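# Part 3: Setting up your drawing surface

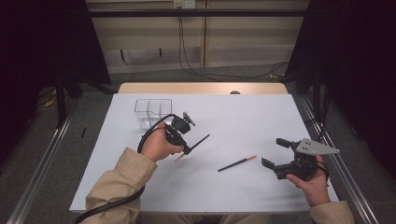
*Fig. 3 - Black pencil over a white tabletop board.*

I've been drawing maps of Fladdale for years now, mostly on whatever table was free, and if I could go back I'd sort out the surface first and the pens second. So that's the order we're doing it in! You should have your paper stretched and rested from Part 2. If it's still curling at the corners, leave it under some books and come back tomorrow.

## Getting the board ready

1. Clear the table and wipe it down. Crumbs under a board will drive you crazy (I once lost half an afternoon to a toast crumb).
2. Lay the board flat and press on each corner in turn. If one rocks, slide a folded bit of card under it.
3. Set your lamp on the side opposite your drawing hand. I'm right-handed, so mine sits on the left.
4. Tape the paper down at the top two corners only. Leave the bottom loose until the grid is checked.

**Note:** Use low-tack tape. Regular masking tape will take the top layer of the paper with it, and you can't ink over that fuzzy patch without it bleeding.

## Drawing the grid

5. Mark 18 points along the top and 18 along the bottom, 34 millimeters apart. Keep the ruler in one place while you do each row - if you shift it halfway you'll build in a little error that shows up later as a crooked river.
6. Join the points with a very light pencil line. Let the weight of the pencil do the work.
7. Repeat down the sides until you run out of paper.
8. Check one diagonal across any square, then check the other. They should match. If they don't, rub the lines out now, while it's still easy.
9. Tape down the bottom corners.

**Caution:** Keep your craft knife closed and off the board when you aren't trimming. It rolls, and bare feet are a bad mix with that.

## Placing your first landmarks

10. Pick one fixed spot and work out from it. For the Lallerstead sheet I always start with the bridge.
11. Write its spot height beside it in small numbers, then add the hills and roads square by square.
12. Stop and look at it from across the room every so often. Lopsided coastlines jump right out from there.

My friend Rupert Ammann starts from the edges and works in, and his sheets come out lovely, so try it his way if mine feels wrong. You'll just want to be extra careful with step 8.

**Note:** Don't rub out the grid yet, even if it's bugging you. You'll need it again in Part 4 for the lettering, and the ink has to dry overnight before an eraser goes anywhere near it.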